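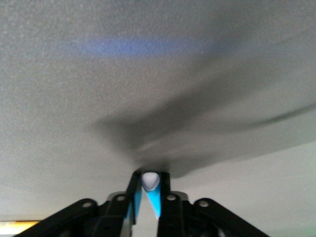

4. Reading the Ceiling Before You Paint

Most paint guides tell you to look up, decide the ceiling is dingy, and open a can. We have our doubts. A stippled white ceiling is very good at looking stained when it's only badly lit, and a lot of people paint a room to get rid of a gray area that is still there when the roller is washed and put away. Work through this section before you break the seal on your Lerken Flat Ceiling White. An unopened can goes back to the store. An opened one doesn't.

Note: The ceiling in the photo is bright on the left and goes to a cooler gray on the right, with a soft streak of blue light across it and a big blurry shadow. None of those three should be used to pick a paint color.

4.1 Before you start

You will need a stepladder, a plain white work light, a pencil, a clean dry cloth and the Lerken test card from the box lid. The box also holds a "tone finder" leaflet. Use it if you like. We have never had two people get the same answer out of it.

Caution: Don't scrape, sand or wash an old textured ceiling if you don't know what's in it. Some older textures contain asbestos. Get a sample tested by a lab first, and leave the surface alone until you have the result in writing. A neighbor's opinion that the house "isn't that old" is no substitute.

4.2 Sorting out the light

1. Do the first check in the daytime, with every lamp in the room off. Turn off the TV and any colored lights too, including the small ones on chargers and speakers.

2. Stand in the middle of the room and note any area that looks darker or tinted. Mark it on a sketch of the room. Don't mark the ceiling itself, as pencil will show through one coat of flat white and sometimes two.

3. Switch on the work light, aim it straight up from the floor, and look at the same areas again. If a gray area moves, shrinks or goes away, it was shade. Cross it off.

4. Look for color. Blue or yellow light that changes when you switch something on or off isn't in the paint. Try one lamp at a time. It's dull work and it takes less time than a second coat.

5. Come back after dark and repeat steps 3 and 4 with the lamps you normally use. Anything still on the sketch after both rounds can go on to 4.3.

Note: Soft, feathered edges don't prove that something is a shadow. Old water marks can have soft edges too. Go by whether it moves.

4.3 Checking the surface

1. Set the ladder so you can reach the spot without leaning. Have somebody hold it.

2. Hold the test card flat against the ceiling and compare. The card is smooth and your ceiling probably isn't, so expect the texture to read a little darker than the card. Each bump throws its own small shadow. The card is useful for spotting yellow or brown, and not much use for anything else.

3. On a ceiling you know is safe to touch, dab the spot once with the dry cloth. Dust comes off on the cloth. If the spot feels damp or soft, stop. Paint won't fix a leak, whatever the label on the stain blocker promises.

4. Check the line where the ceiling meets the wall. A smoother wall takes light differently from a stippled ceiling, and the two can look like different whites even out of the same can. Wagner Guerra, who tested these steps for us in the Arnton showroom, repainted that line twice before he believed it.

4.4 Deciding how much to paint

1. If nothing is left on your sketch, don't paint. Keep the receipt.

2. If one small spot is left, try a touch-up with a nearly dry brush, dabbing straight up. Let it dry overnight. Touch-ups on texture often show, so pick the least noticeable spot first.

3. If there are several spots, or the touch-up shows, paint the whole ceiling from corner to corner. Stopping halfway leaves an edge.

4. Use a thick-nap roller and light pressure. Going back over texture that has started to soften can pull it off in strips.

Caution: Turn off the power to ceiling fixtures at the breaker before you loosen any trim, and confirm that it's off.

Note: The can says "one coat, 100% hide." On smooth board, maybe. On stipple, plan on two coats and buy for two – the low spots in the texture use up more paint than the coverage chart on the back allows for.

For cutting in along the wall line, go to Section 5. For stain blocker, see the separate sheet packed under the roller tray.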